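## 4. Comparing the two pad sets on soft, fuzzy stuff

I should say up front that I expected this section to be short. The rigid-object results in Section 3 were so lopsided that I figured cloth would go the same way, and I'd be done with the pads in a paragraph. Cloth took up most of June instead, and I ended up rewriting the test plan once along the way.

### 4.1 What I compared

Two sets of finger pads went onto the same pair of hand-held grippers. The first set, which I call Zultar pads after the project that drew them up, has a fine raised pattern on the gripping face. The second set, Damasceno, is smooth and a touch softer. Everything else stayed put: same linkage, same trigger travel, same camera mount, same operator (me). I swapped pads between blocks of trials and never inside a block, mainly because changing them is fiddly and I kept dropping the screws.

I ran all of this in bedrooms and living rooms in Turkcombe and kept it off the bench. The bench has a gray rubber mat that behaves like nothing anybody owns. Garments slide differently on a bedsheet, and the sheet itself likes to come along for the ride when you pinch too deep, so if you want to know how a gripper handles laundry you may as well put the laundry where it lives.

### 4.2 The garments

There were 19 garments, ranging from a thin undershirt to a couple of very thick knits. I sorted them by surface: flat weave, smooth knit, and fuzzy knit. The fuzzy ones turned out to matter most. On a flat cotton shirt both pad sets did pretty much the same thing, and I couldn't have told you which was mounted without looking. On fuzzy knits the difference was obvious from the first few tries — you feel it in your hand before you see it in any number.

Figure 4 gives the flavor of the fuzzy group, with a collared knit laid out on a bed and two grippers over it. This is the kind of view the policy gets from the wrist camera, and I'd ask readers to notice how much the check pattern changes size from the near edge to the collar. That foreshortening comes back to bite us in Section 4.4.

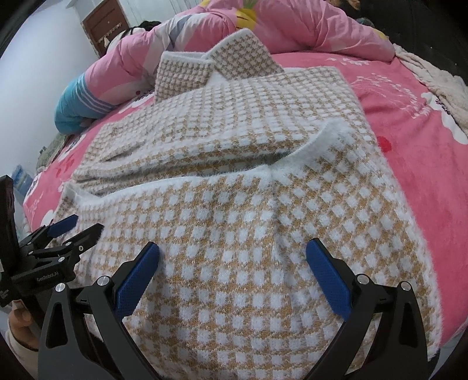
### 4.3 Results: pinching an edge

The basic task was dull on purpose. Bring one gripper down on an edge of the garment, close, lift, and hold. A trial counted as good if the fabric stayed between the pads for the whole hold and the sheet stayed on the bed. I did 30 tries per garment with each pad set, which is plenty when you're the one squeezing the trigger.

The Zultar pads won on every fuzzy knit. The raised pattern seems to catch the loose fibers and then the yarn underneath, so you can get away with a shallow pinch. With the smooth pads I had to go deeper, and going deeper is what drags the sheet up. My guess is that most of the gap between the two sets comes from that one habit and very little of it comes from friction as such, but I didn't measure friction separately, so please take that as a guess.

Borders were a surprise. Several of the knits have a fluffier trim along the hem, and I assumed that would be the easiest place to grab. With the smooth pads it was the worst: the fluff squashes flat, the gripper feels like it's holding something, and then the garment slips out halfway up. The patterned pads did fine there as long as I came in square to the trim. At a slant they slipped too, just less often.

One thing counts against the Zultar set. They let go badly. Opening the fingers doesn't always free the fabric, and on 2 of the garments the yarn stayed hooked on the pattern long enough to pull a neat fold out of shape. For picking up that doesn't matter. For folding it really does, and I'd want a shallower pattern before using these pads for anything where the release has to be clean.

### 4.4 Results: two hands and one view

I then moved on to two-handed work, where one gripper pins a layer down and the other one moves the layer on top. Pads mattered less here than I thought they would. What mattered was whether the camera could see both the pinned spot and the moving edge, and quite often the near gripper's own fingers sat right over the thing I cared about. Opening the fingers wide helps on the approach, but once they close in on the cloth there's only so much you can see past them.

Patterned fabric made this both better and worse. Checks give the tracker lots to hold on to, and a crease shows up nicely as a place where straight columns suddenly go diagonal. But a repeating pattern also looks like itself one step over, and the tracker would happily jump a row when the gripper passed across. Plain knits had the opposite trouble. Nothing jumped, but there was so little texture in the middle of the garment that the tracker drifted whenever no edge was in view.

I tried the Pludimard controller settings here as well, hoping that slower closing would give the tracker time to settle. It did help with the row jumping. It also made the whole job feel like working underwater, and I went back to the normal settings after one block.

### 4.5 Things I'd do differently

The full set came to 3050 recorded clips, counting the practice runs and the two-handed blocks. I kept the practice runs in, flagged, since a few people who read the draft wanted to look at how my technique changed. It changed a lot! My early smooth-pad trials are clumsier than my late ones, and although I alternated blocks to even this out, a second operator would have been a much better fix.

I also wish I'd logged pinch depth. I had the finger opening the whole time but no good estimate of how far down the tips were relative to the cloth, and that's the number I keep wanting when I argue about why the smooth pads drag the sheet. The next round will have it.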